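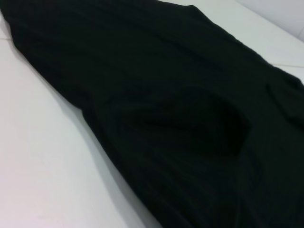

Andero folding cell by Trurkance: what we saw at the open day
Equipment pages > Laundry and textile handling > Folding and sorting
Updated 2018-05-09

Type: single-arm garment folding cell with bench
Maker: Trurkance
Supplied by: Dvorak
Price: on application
Stock status: to order only
Our rating: not yet given

Dvorak asked us to list the Andero and we said we would want to see it running first. The open day was at their Fakstead depot, in the long unit behind the trade counter, and two of us went over for the afternoon session. What follows is part listing and part visit report, so customers who only want the numbers can skip to the bottom.

The brochure says the Andero will take a garment in any state, find its edges, flatten it and fold it to a set size. Any state is a big claim. Anyone who has worked at the back end of a laundry knows that a heap of mixed work wear is a different job from a neat pile of pillowcases, and the pillowcases were done by machine years ago.

Dark cloth is where we expected trouble, and we asked for it early. A plain black item on a white bench gives a camera a very good outline and very little inside it. The hem stands out well enough. The folds are another matter, and a sleeve tucked under the body can look much like a shadow. The wrist camera on the Andero looks down at close range, which helps with creases but means it often sees only part of the garment at a time. Trurkance say the software builds up the rest from several views. We were shown this on a monitor and it looked convincing, though a monitor at an open day always does.

Our own notes from the afternoon are mixed. Light-coloured T-shirts went through without fuss. Black ones were slower, and twice the arm lifted a garment, put it down again and started from the beginning. On one the finished fold had a sleeve sticking out of the side. The demonstrator called this a settings issue. It may well be, but nobody changed the settings while we were there, so we can't tell you.

We also asked to put our own items on the bench. They let us try a fleece and a tabard. The tabard was folded neatly. The fleece was refused with a message on the screen, and we would sooner have a refusal than a bad fold.

Speed
The printed claim is 70 garments an hour. A steady worker on a folding table will beat that with plain T-shirts, so the case for the Andero rests on it running through breaks and at night. That in turn depends on how often it stops and waits for a person. We asked for a figure on stoppages and were told one would be ready in September. When it comes we will add it here.

Installation
The bench surface is white and should stay white. Dvorak were firm that stained or marked panels upset the edge finding, and they sell replacements. Lighting needs to be even. At Fakstead it was very good, better than in most laundries we supply, and we would like to see the same machine under a pair of old strip lights before telling anyone to sign for it.

The cell needs a wall or a guard on the far side. Feeding is by hand or from a conveyor, but the conveyor is a separate item and wasn't on show.

Noise was low. We could talk beside it without raising our voices.

Who might want one
A hire firm with a lot of one kind of garment, mostly pale, and a quiet night shift. For mixed work, or for kitchen blacks and security uniforms, we would ask for a trial on your own stock before paying a deposit. Dvorak say trials can be arranged. Get it in writing how long the trial lasts and who pays for the carriage - we could not get a clear answer on either.

Specification (from the maker's sheet, not checked by us)
Model: Andero
Order code, hand feed: TK 227
Unit weight without bench: 276 kg
Rated output: 70 garments an hour
Camera: wrist mounted, colour
Bench surface: white panels, replaceable
Garment types listed: T-shirts, polo shirts, tabards, light trousers
Garment types not listed: fleece, padded jackets, anything with a hood
Training: one day, on site, included
Warranty: one year, parts only

Spares we can order now: bench panels, gripper pads, camera cover. Delivery on spares is through Dvorak and we have no say in the lead time.

To ask about a trial, use the enquiry form and tell us what you fold, what colour it is and how it reaches the table.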